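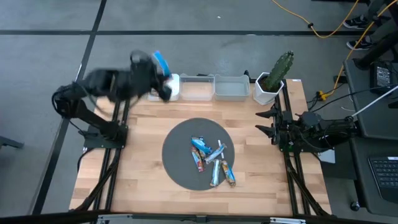

3.2 Corpus and annotation

The study draws on Orow, a comic serial issued in weekly instalments by the publisher Veltico and later adapted for television under the title Miranda. The printed serial and the adaptation share a plot up to the end of the second story arc, after which they diverge. Only the shared portion was used. Restricting the material in this way means that any difference in how a character is drawn cannot be put down to a difference in what the character is doing in the story.

From the printed serial we selected 30 chapters, spread evenly over the two arcs. Chapters made up wholly of flashback were left out, as were colour inserts and the short comic strips placed between chapters. Each remaining page was divided into panels by hand. Where a figure broke through a panel border, the panel was assigned to the area containing the head. The procedure gave 1493 panels with at least one named character.

The adaptation was sampled differently. Television animation holds a drawing for a variable length of time, and sampling at fixed intervals would have counted long holds several times over. We therefore took one still for each shot in which a named character spoke or was addressed, and chose the still nearest to the middle of the shot. Shots reused from earlier episodes were counted at their first appearance only. The final set contained 300 stills.

Two annotators coded every panel and still for five features: visibility of the eyes, visibility of the mouth, head angle, line weight of the outer contour, and presence of a covering such as a mask, scarf or raised collar. Line weight was recorded on a three-point scale relative to the other contours in the same panel. An absolute measure was tried first and dropped, as the collected volumes were printed at a smaller size than the original magazine pages. Disagreements were settled by discussion, and items that remained unsettled were marked as missing.

3.3 Masked and unmasked characters

The masked characters in Orow belong to a single group, the wardens of Odamholm, and are introduced together in the opening arc. They wear a cloth covering over the nose and mouth. In the printed version the covering is filled with flat tone and has no internal lines, so expression depends on the brows, the upper eyelid and the tilt of the head.

In the printed panels, masked characters were shown at a three-quarter angle in 70 per cent of cases. Full profile was rare and was mostly confined to scenes of combat. Unmasked characters showed a more even spread of angles. The upper eyelid of masked characters was often drawn with a heavier line than the jaw, reversing the usual order of weights in the serial.

The adaptation keeps the preference for the three-quarter view but loses the contrast in line weight. Contours in Miranda are close to uniform, and the work done in print by the eyelid is passed to small movements of the cloth during speech. These movements cannot be recovered from single stills, and the coding scheme does not capture them. Comparisons of expressiveness between the two media should be read with that limit in mind.

Figure 1. Head angle by medium and character group. Items marked as missing are excluded. The three-quarter category combines left-facing and right-facing views.

The combination of left-facing and right-facing views in Figure 1 follows from the reading direction of the source. Speakers on the right of a panel normally face left, and the direction of the head is thus tied to the order of dialogue. A separate tabulation by direction showed the same pattern in both character groups and is not reported.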